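3 Jun 2019
By Declan Naylor

Gadwood Kitchen Set, simulated demonstration package: what is in it and what to check before you order

The Gadwood Kitchen Set is a bundle of recorded arm movements made in simulation, sold for teams that train a control policy by imitation and would like to skip some of the recording. We stock it next to the real arms and grippers because people kept asking for it. We were slow to say yes. I am still not sure most of the people who ask for it need it, so please read the page before you fill in the order form.

The base package holds 1341 episodes. Each one is a single try at a single task on a kitchen counter, steered by a person with a hand controller, and each one comes with joint positions, gripper opening, camera views and a short written instruction. The tasks are plain: pick up a utensil, move it, put it down, push a sponge aside, that sort of thing. There are 24 task names on the list. Look at that list closely, as several of them are the same motion with a different object swapped in, and I would not call that 24 skills.

Gadwood's sales sheet says the set "teaches kitchen handling." It doesn't teach anything until you have trained on it and run the result on your own bench. What you are buying is a folder of examples. Whether they are good examples depends on your arm, your gripper, your camera positions and how much patience you have.

The views are clean, and I'll give Gadwood that. The lighting is steady, the joints go where the log says they go, and the time stamps line up with the pictures in every episode we opened. The counter textures change between episodes, too, and some of them are busy enough to give a vision model real trouble with thin objects. Whisks are the case to look at first. If your network can't find the end of the wires against veined marble in simulation, it isn't going to find it in your lab under a window. 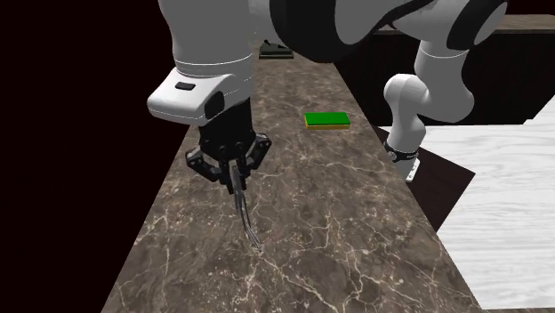
Manuela Rizzi wrote back after her trial copy that she liked the pictures fine and trusted the grasps a lot less. In her view a simulated handle lets itself be held too easily, and she wanted to know how many episodes had a slip or a second try left in. We put that to Gadwood in February. The answer was that failed tries are removed before release, unless you buy the Rotton add-on, where they are kept and labeled.

That bothers me more than it seems to bother Gadwood. A policy that has only ever seen things go right has no idea what to do when the tool turns in its fingers. If you take one thing from this page, take the add-on or plan to record your own recoveries.

What you get

Base package: 1341 episodes, two-finger gripper, one arm, tabletop tasks only. Delivered as a download. A reader script is included and it works, though the notes that come with it are thin.

Rotton add-on: the failed and repeated tries, labeled by hand. The labels are uneven. Impi Nurmi on our bench found episodes marked as a drop where the object had been set down on purpose.

Scene files: not included in either one. You can't re-render from a new camera angle, so if your wrist camera sits somewhere else you are out of luck.

Limits

No soft contact. The sponge behaves like a block, whatever the task name says. No liquids and no drawers. Only 2 people did the steering, and you can tell them apart by how they approach an object, so a model may well pick up their habits along with the task.

We would hold back part of the set for testing by operator and not at random. Random splits gave us scores that looked lovely and meant very little.

Gadwood says a larger release of 3000 episodes is on the way. We have no ship date and are not taking deposits for it.

Trial copies of the base package are free on request. Write to Panagiotis Angelovski at the order desk and tell him which arm and gripper you run.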